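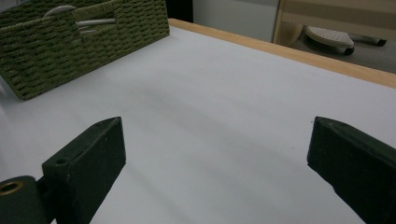

Filed under: Faults and Fixes

The hand-held gripper started losing its hold in December. After 93 clean grasps in a row the fingers would close and the left one would lag. Hedvika blamed the pads. I blamed the linkage, and took it apart on the kitchen side of the room. One bushing had play in it.
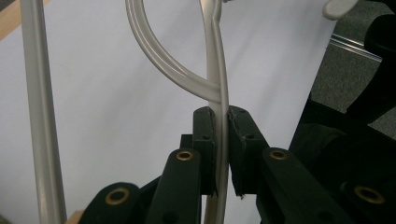 Cable is where it shows up worst, as a thin jacket slides out with very little slack in the jaws. I put in a spare from Jirkum and logged 152 more tries with 3 slips. I'll check it again at 1,000.

Zdislava Oravec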